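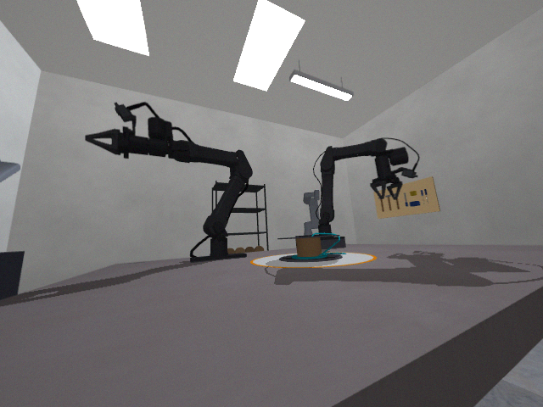 5 min read

The Cushion

The canoe had been in the boathouse at Kiltden longer than Mafalda Amaral had been in the club, and its seat had been designed by somebody who disliked people. It was a plank with a slight ridge down the middle. After an hour you knew exactly where the ridge was, and after two you could have drawn it from memory.

"I want to do the whole river this year," she told her brother-in-law. "Brevthorpe to the estuary. I'm not doing it on that."

Piers was eating her biscuits at the time. He had come about a ladder.

"You want a Dristex," he said.

"What's a Dristex?"

"It's a pad. It's foam with a sort of skin on it. Chap at work has one on his kayak and he says he forgets he's sitting down."

Mafalda thought that forgetting you were sitting down might be a drawback in a canoe, but she wrote the name on the back of the gas bill.

The Dristex website had been put together by people who loved the product and had been introduced to English at a party. The pad was soft yet firm. It was suitable for kayak, canoe, stadium, the fishing, and old person. It came in two thicknesses, Normal and Luxury, and there was a photograph of a man in sunglasses standing next to one with his arms folded, as if he had just beaten it at chess. Mafalda chose Luxury in navy blue and filled in the form. In the box marked Quantity she put 2, one for her and one for whoever she could talk into the front.

The reply came at six the next morning.

Dear Mafalda Friend, it said. Thank you for your big interest. For custom seat we need bottom measure.

She read this several times over her toast. Then she went to the boathouse with a tape and measured the bottom of the canoe, which took most of the morning and involved lying on a quantity of dead leaves. She sent off the figures.

Dear Mafalda Friend, came the answer. This is very large. Please confirm is for one person.

She rang Piers, who laughed for so long that she put the phone on the draining board and did the saucepans. When she picked it up again he was saying that he would give a great deal to have seen their faces.

"It's the seat they want," he said. "The size of the seat."

"They said bottom."

"Well, it's the same general area."

So she measured the plank, ridge and all, and sent that instead, with a short apology. By return she received a drawing, a colour chart, and a request to approve the logo. She didn't have a logo. She wrote back and said so, and they told her not to worry, logo was free. She said she would rather not have one. They said many customer say this and later are sad.

It went on into November. The person at the other end signed themselves Coşkun, and by the third week Mafalda had begun to look forward to Coşkun. Coşkun wanted to know if the river was cold. Coşkun thought the navy was a serious colour and asked if she had considered the lime. When she had flu and didn't answer for a few days, there were three messages waiting, and the last one said only: Friend?

"You're being groomed," said Piers, who had brought the ladder back.

"For what?"

"Bulk purchase."

She told him not to be cynical and approved the drawing that evening, in navy, without a logo. She paid. She was thanked with such warmth that she felt she ought to have bought something bigger.

The lorry came at ten past seven in the morning. She went down in her dressing gown and found a man on the step holding a clipboard, with a look of deep personal interest in how this was going to go.

"Amaral?" he said. "Where do you want them?"

"On the hall table's fine."

He looked past her at the hall table. Then he looked back at the lorry, and so did she.

There is a place on an order form, it seems, where a person who wants a pair of cushions should put a 2, and a place next to it where the same person should put nothing at all, and Mafalda had never been good at leaving a box empty. She had put her house number in it. Her house number was 498.

"That can't be right," she said. "I'd have noticed what I paid."

She had paid 80 pounds, and had thought it a bit steep for foam.

By nine o'clock the cushions filled the hall, the front room and the stairs as far as the bend. The driver had a cup of tea sitting on a carton and said he'd try one, if it was all the same to her, and then he went very quiet.

"That's lovely, that is," he said at last. "I'd forgotten I was sitting down."

She gave him six for the cab.

Then she climbed over to the desk and wrote to Coşkun. It was a firm letter and she was pleased with it. She set out the facts, the mix-up over the boxes and the state of the stairs, and asked in plain terms what they proposed to do. She pressed send and opened one of the cartons while she waited.

The stitching was beautiful. The shape was exactly right. It was lime green, and across the middle, in raised white letters that would sit, she could already tell, directly over the ridge, it said MAFALDA FRIEND.

The answer arrived before she had got the lid back on.

You like? it said.

She looked at the stairs for a while. Then she rang Piers and asked if she could borrow the ladder.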